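FOR IMMEDIATE RELEASE
Jun 6, 2025

Bedik releases Perico 2, a planning tool for sorting soft goods, and publishes the failures with it

Bedik today released Perico 2, a software package that plans how a robot arm picks up and sorts small fabric items. The company is shipping it with a full log of the runs that went wrong, and it is asking customers to read the log before they read the feature list.

Fabric remains a hard problem for automated picking. A sock has no fixed shape, and a planner that expects one will grab at air or take two items at once. Bedik says it has sat through enough demos built on neatly folded towels to distrust most claims in this area, its own included.

"Perico 1 looked great on video and was a pain to live with," said Hildegard Böttcher, who leads planning software at Bedik. "It would pick a grasp point with total confidence and be wrong. Version 2 is wrong less often. It also tells you when it isn't sure, and I care more about that."

Perico 2 takes input from several overhead cameras and gives each possible grasp a confidence score. When the score falls under a limit set by the operator, the planner stops and asks for a new view. Users of the first version will notice that this makes it slower on cluttered tables. Bedik has no plans to hide the pause.

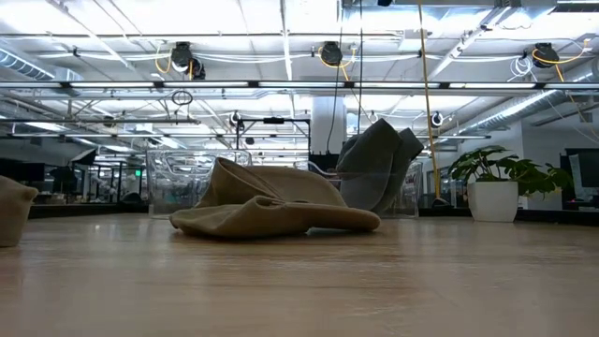

Tan and gray fabric items and clear plastic bins on a test table, with cameras mounted overhead.

The release was tested on 17 sorting tasks. Perico 2 met Bedik's internal target on all but six. Most of the misses involved items lying folded over themselves, where the software confused a cuff with an outer edge. Clear bins caused trouble too, as the perception module sometimes placed the rim too far back. Both problems are listed as open in the release notes, and neither has a promised fix date.

Perico 2 works with Dilus, the company's existing arm control layer, and reads recordings made in the Purba format. Sites running older versions of Dilus will need to update first. The update resets saved camera calibrations, so customers should set aside time to redo them.

Böttcher advised against using the package for unattended work. "If a salesperson tells you this will run overnight by itself, call me," she said. "We haven't shown that. I'd like to see it run for a good long while on somebody else's laundry before I believe it."

Perico 2 is available now to current license holders at no added cost. New licenses go on sale in September. The failure log can be downloaded without registration.

About Bedik
Bedik makes planning, perception and control software for robot arms that handle soft and irregular items.

###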